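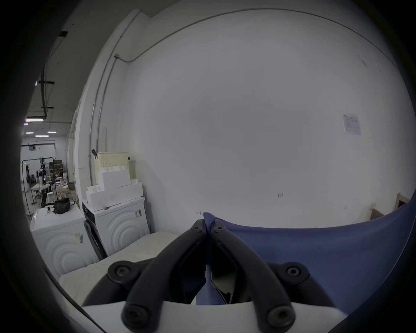

Breadcrumb: Papers > Robotics and Automation > Handling of Soft Goods > Section 3

Filed under: Standards & Practice

3. What the handling rules leave out

Most of the written guidance we reviewed treats the grasp as the thing to be regulated. It sets limits on closing force, asks for rounded contact surfaces, and tells the operator to log each pick. We doubt that any of this says much about whether cloth is being handled well. In Figure 3 the two fingertips of a hand-held gripper meet on a fold of blue fabric, and the rest of the piece slopes away to the right in one broad sheet. A force limit governs the pinch. The sheet, where most of the trouble in folding comes from, is covered by no clause in the Ristell guideline and by one vague sentence in the Kisdale rules ("the load shall be supported as appropriate").

Figure 3. Hand-held two-finger gripper holding a blue cloth by a fold beside a white padded table.

The Ristell guideline was written for rigid parts and later extended to textiles by adding an annex. The annex is 5 pages long and repeats the main text with the word "part" replaced by "item." Dobos has defended this on the grounds that a short annex gets read and a long one does not. That may be so, but a reader of the short one still will not learn where on a piece of cloth to take hold, or how much of it may hang free before the next move. Boros, who drafted the Kisdale rules, went the other way and required a fixed grip point for every class of item. We tried to apply his table to our own task list of 61 items and could place only 50 of them in a class at all. The other 11 were mostly fitted sheets and garments with linings.

A second weakness concerns the workplace. Both documents assume a cell with a marked boundary and nothing else inside it. Much demonstration work with hand-held tools is done in ordinary rooms, next to appliances and stored goods, and the background in Figure 3 is typical: laundry machines against the wall, packing foam and a plastic basket stacked on one of them. A rule that demands a clear area of fixed size will be ignored in such a room, and then it protects no one. We would prefer a rule that asks the operator to write down what is within reach of the cloth at full extension. It is less tidy, and we have no proof yet that it works better.

The Jakab checklist is often cited as the practical alternative. It is easier to use, we agree. Its claim to be "validated" rests on 3 sites, all run by the group that wrote it, and the report does not say how disagreements between raters were settled. The Muturow revision, issued in June, drops the word but keeps the scores – a change we welcome without finding it sufficient.

For the work reported in Section 4 we therefore followed the Ristell force limits as written, set aside the Kisdale grip table, and used the Jakab checklist only as a prompt for the operator's notes. Checklist scores were recorded but do not enter the analysis.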